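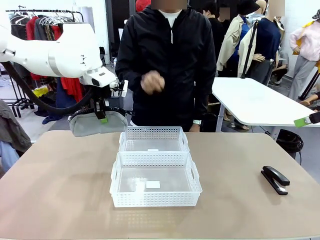 burklow_9
Baskets are fine for bulk stock, but soft pouches slump in them. I'd hang them from a rail.

limstead
A rail needs 140 cm of clear wall. The baskets go on the table and the pouches go in them. The lattice sides also let you see which one is in use.

burklow_9
You can see that there is a pouch. You can't see which one unless it lies label up.

limstead
Then lay it label up. On the gray ones I check the zipper before putting them away – slider, ring pull, teeth.

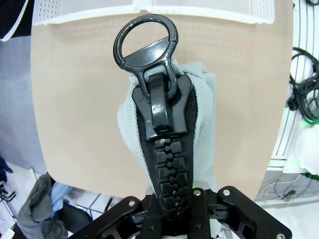
Slider and ring pull, black plastic teeth.

evangelista40
Does the chunky zipper snag on the lattice? Mine came from Dodham and the holes are wider.

limstead
Not so far. Close it fully and lay the pouch diagonally if it's too long for the basket. Stapler stays out, hard items get their own basket.
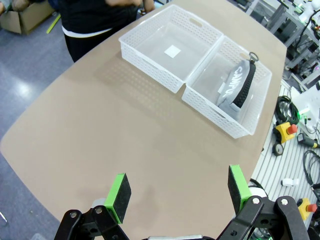
dodham_100
Diagonal wastes the corners. Fold the pouch once and two fit.

limstead
Folding puts a bend in the zipper tape. I'd rather lose the corners.

burklow_9
Still say rail.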